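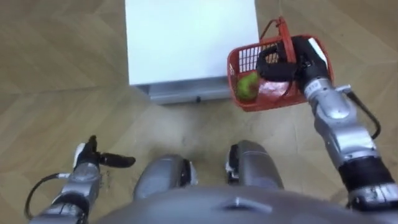
One apple, one basket, one arm doing the holding.

Gallery > Robots > Chores

Can It Do the Shopping Yet?

By Na-rae Noh
September 11, 2018

Filed under: Machines at Work, Photo Posts

I've been asking the same question for as long as I've had this page, and my sister is very tired of hearing it at dinner. When does a machine get to do my chores? I don't mean a vacuum that bumps around under the couch (I have one, it's fine, it eats socks). I mean picking up after people, carrying the groceries in, putting the apples where the apples go.

So this is a short gallery, just the one picture at the top for now, and I'll add to it as I go. I picked a robot's-eye view to start with because I love looking down past the knees like that, with the parquet running off in its V-shaped rows. It feels a lot like being the one who got handed the chore!

A few notes on it, for those of you who like to zoom in.

The basket is the part I keep going back to. It's a small red one, the shopping kind, and the dark fingers are wrapped right around the arched handle. I used to work weekends in a corner grocery, and baskets are sneaky things – the handle swings, the load slides to one end, and you correct for it without ever thinking. In the picture it's tilted a little and the green apple is over toward one end, next to something red and crumpled that looks like a plastic bag or liner. I'd call that a perfectly normal basket. Mine look worse by the time I get to the register.

The other hand is free, down low near the floor. I got a note about this from Ju-won Tak, who fixes conveyor lines for Bunico and has strong feelings about hands. He thinks the second hand is where all the trouble is. Holding one thing is old news to him, but holding one thing while the other hand does something useful is what his customers keep asking for, and he keeps telling them to wait. I said I'd give it until January. He laughed at me.

And then the floor. There's a scuffed or dusty-looking patch right in front of the knees, with some dark specks in it, and I'm sorry but that's the chore I'd hand over first. Groceries I can manage. Crumbs are forever.

So, is it ready? My answer this year is "sort of, for some things, if you aren't in a hurry." So-yul Na runs the stockroom at Letholm and says she'd take a slow machine tomorrow if it could put returned baskets back in the stack all night long. She figures her crew walks 11 of them back to the front door every few minutes on a busy afternoon, and she'd love to have those legs back for something else. At home I'm pickier. I want it quick, I want it quiet, and I want it to know which apples are mine.

If you've got pictures of a machine having a go at a real chore, at home or in a shop, send them my way with a line about what the job was. I've had 400 emails since the laundry post and I'm still reading them, so give me a little time. Next up I'm hoping for dishes – Hae-won Bae has promised me something with a sink in it.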